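How to Teach a Robot (Bring Snacks)

You know how to pick up a button. You reach, you pinch, you lift. You learned it as a baby and never sent anybody a thank-you card.

A robot has no such luck. It shows up knowing nothing, like a very expensive coat rack. Somebody has to show it what picking up means, and there are two usual ways to do that.

The first is teaching by hand. You grab the robot's arm and move it yourself, the way a grown-up might steer your hand while you learn to write a cursive Q. The robot's joints have sensors in them, so it can remember how far each one bent.

The second is teaching by remote control, called teleoperation if you want to impress your aunt. The teacher holds a pair of controllers. When her hands move, the robot's arms copy them. A computer saves the arm movements along with video from the cameras.
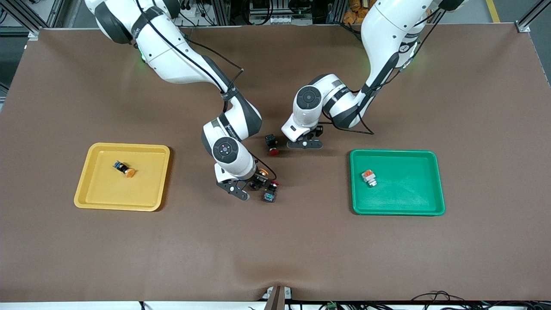 Sorting is a favorite first lesson, and it is harder than it sounds. Small parts like to roll, tip over and hide behind each other. Look at the pieces between the yellow tray and the green one. Each gripper has just two fingers, so imagine tidying your desk while wearing a clothespin on each hand. The teacher has to plan which arm goes first, or the two will bump elbows.

Piroska Hegyi teaches robots at a workshop called Cletness. In March she showed one robot the same sorting job 334 times. She says the first 30 were fun.

Why so many? Because a robot that has seen a job once has learned only that one time. Slide the button over an inch and it may reach, very confidently, for nothing. So the teacher moves things and starts over. The computer then hunts for what all those tries have in common, and that is the part the robot practices.

It copies bad habits too. Piroska used to stop for a second before every pinch, to think. After 22 lessons, her robot stopped for a second before every pinch. It was not thinking about anything.

Try it at home: blindfold a friend and guide their hand to pick up a spoon. Then move the spoon, let go of their hand, and see what they learned.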